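A thread about lunch trash, which I realize is a bad way to keep followers.

I work on the second floor at Restodside. We have one white table where everyone eats and one blue bin the city will fine us over. I have somehow become the person who knows what goes in it.

How I got the job: in December I asked out loud whether foil was recyclable. That was it. That was the interview.

The trouble is that lunch comes from Cernitz, and Cernitz believes in packaging. Every order arrives in its own foil tray, wrapped in paper, inside more paper. I once unwrapped a single dumpling like it was a birthday present.

Current state of the table, May 2017:

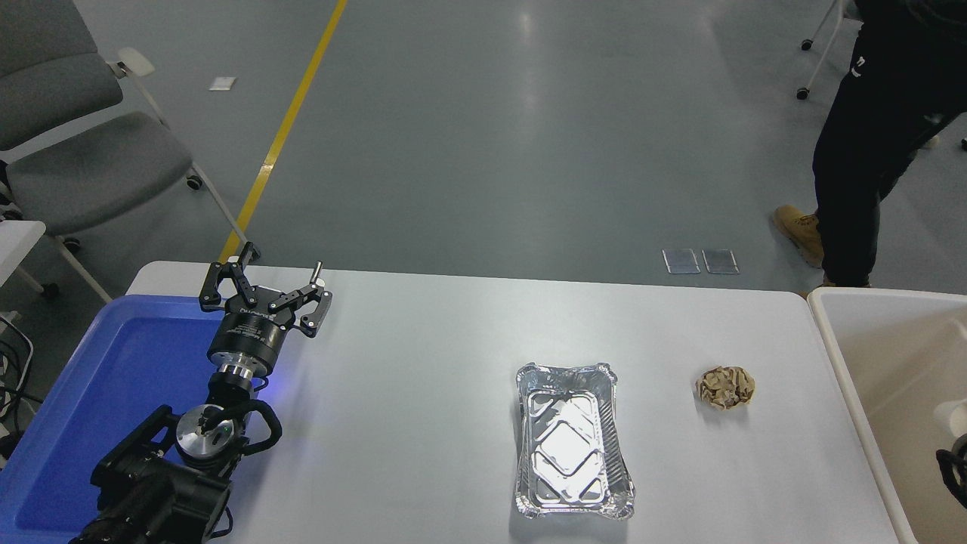
So, foil trays. The hauler takes them if they're clean. "Clean" is doing a lot of work there. A tray that held lasagna needs a rinse, and the sink is down a hallway 70 steps long, which my coworkers discuss as if it were the Oregon Trail.

Clean trays also stack. I mention this for the person who folds each one into a tiny hard cube. I admire the grip strength. The sorting line apparently can't tell your cube from a rock.

Paper is where friendships end. Plain brown paper, dry, no grease: recycling. Same paper with a see-through spot on it: compost, if you have compost. We don't have compost. We have a sign about getting compost.

And please stop balling it up. Flat paper takes up no room. A ball of paper takes up a ball's worth of room, and then it rolls off the pile and lives under the radiator until spring.

I kept a tally for a while, on the back of a Badex calendar. 146 trays in one quarter. I presented this number at the Monday meeting and somebody asked if we could get the spicy noodles again.

Then there are cups. I had a whole position on cups. I was a cup moderate.

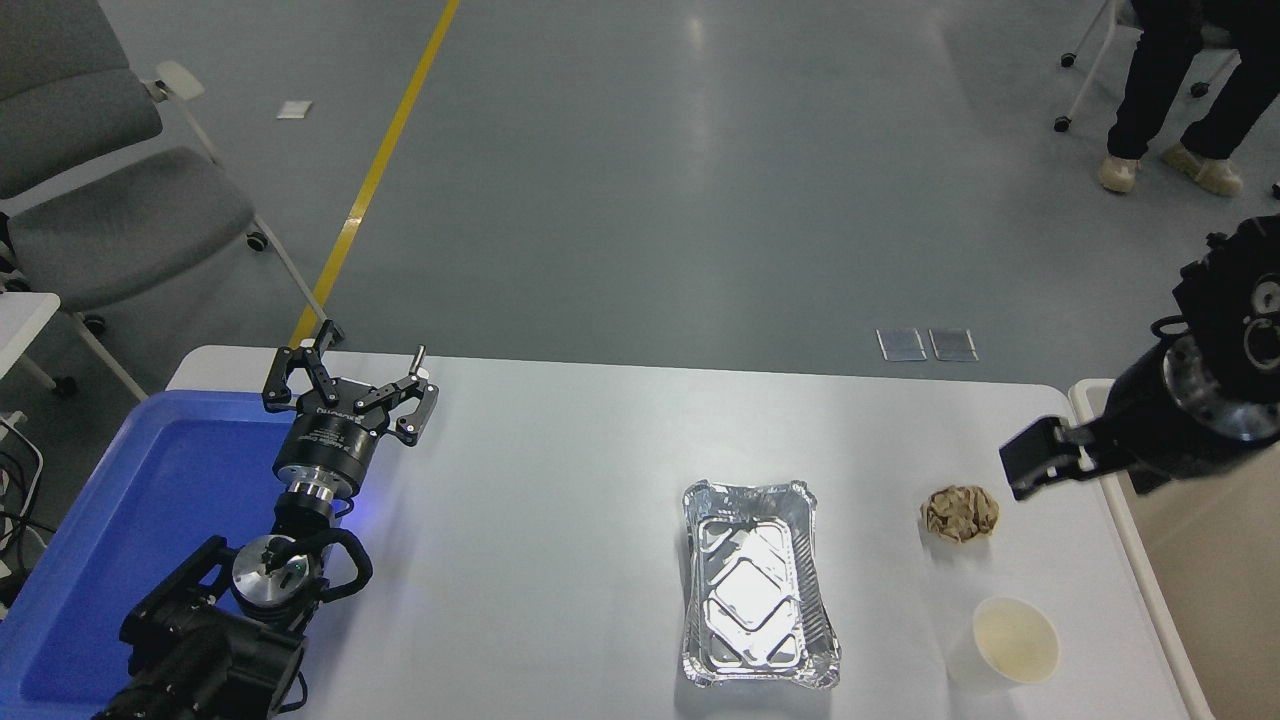

The paper kind usually have a plastic lining, so a lot of places won't take them with the regular paper. The foam kind, same answer, worse mood. If you can't tell what yours is made of, congratulations, you're qualified for my job.

What I've asked for is 6 real mugs. I was told mugs are "a dishes situation." We already have a dishes situation. It's just spread out over a landfill.

Tamiru, the place on the corner, will fill your own container if you bring one, and takes up to 70 cents off. I've done it twice. The first time I brought a container with no lid and walked back four blocks holding soup like a candle at a vigil.

Anyway, the rules, so I can stop giving them verbally:

Foil: rinse it, stack it, blue bin.
Paper, clean: flatten it, blue bin.
Paper, greasy: trash, and think about what you've done.
Cups: trash until the mugs come.

Several replies asking about chopsticks. I don't know about chopsticks. Please don't make me find out about chopsticks.

Update: someone has put a banana peel in the blue bin. I'm going to go walk the 70 steps for a bit.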